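Mivdale Allotment Association
Minutes of the July meeting, held in the Kimura Room, 7:10 p.m.
Chair: Agnese Sakalauskas. Minutes: Eglė Vītola.
Apologies: several, of varying sincerity.

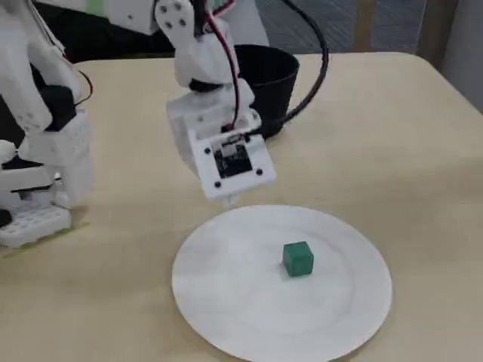
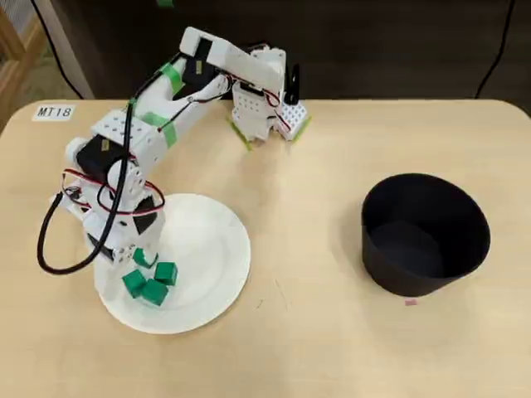 Category: Minutes and Notices

1. Last month's minutes
Approved after the word "shouting" was changed to "discussion."

2. Water
The meter at the Jellel Lane gate reads 2154. Mr. Priedītis asked whether that was high. The chair said it was higher than last time, as meters tend to be. A hose was found running overnight into the path by plot 10, which now has the best watered gravel in the county. The holder of plot 10 said the hose was not hers. The hose could not be reached for comment.
Action: Eglė to put up a sign. The last sign has been used as a bean support.

3. Compost
The shared heap has received a doormat. Members are reminded that "natural fibers" has limits. Agreed to spend up to $300 on a second bin, with a lid, and to argue about where it goes in the fall.

4. Zucchini
The table by the gate is for surplus produce, free to all. Leaving zucchini in other people's unlocked cars must stop. Mr. Priedītis asked that his objection be recorded. It is recorded.

5. Shed padlock
The code is no longer 1011. Members who need the new one should ask the chair in person and refrain from writing it on the shed.

6. Any other business
The goat question was raised again. Deferred.

Meeting closed at 8:45 p.m.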